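Eight weeks with the Inex two-arm kit

We bought the Inex to collect demonstrations for our packing model, and I'm still a bit giddy about it. Setup took 32 minutes. By March we were saving 30 clean egg-carton runs before lunch!
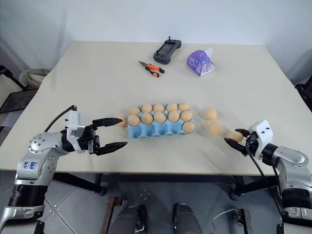

The grippers have a lovely light touch, and the Jekero recorder lets you bin a fumbled run with one pedal. My only grumble is the labelling screen, a grey maze that took me 5 tries to learn. I'd still buy it again tomorrow.

Comments (2)

wijaya_lab: Does it export joint angles?

iver: Yep, works great with ours.

We use cookies. Accept | Manage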